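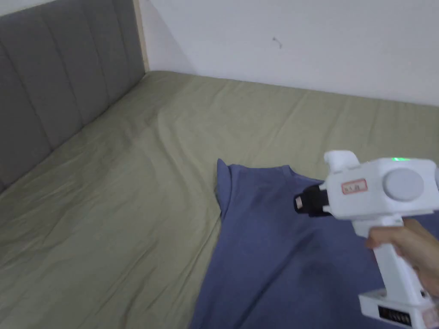

4. Recording a folding set (bed or other soft surface)

Before you start: charged base on the gripper, sheet pulled more or less smooth, one garment only. Pillows off. Lights on, curtains same as last set.

1. Lay the T-shirt flat. Small wrinkles ok, leave them.
2. Hold gripper by the handle, jaws open, over the shoulder area. Wait for the green light.
3. Say the garment type out loud, then start. Sleeve first, then the side, then bottom hem up to the collar.
4. Slow hands. Close the jaws fully before you lift - half grips get thrown out in review.
5. Finish with jaws open and clear of the fabric. Hold 2 seconds. Stop.
6. Shake the shirt out, turn it a little, go again. 42 takes per garment.

Note: dropped the fabric? Keep going and pick it up again. We want recoverys in the data. Only scrap a take if you used your free hand.

Note: change shirt color every set if you can. Avoid same color as the sheet.

CAUTION: keep fingers of the other hand away from the jaws. Don't rest the gripper face down on bedding between takes, lint gets in the pads.

CAUTION: swap the battery under 80 percent only between sets, never mid take.

Upload goes to the Vakden folder, one subfolder per garment. Put your name in the notes feild. Missing takes or bad sync - message Thảo Mạch before Wednesday, after that the set is locked. For pants and towels see section 5.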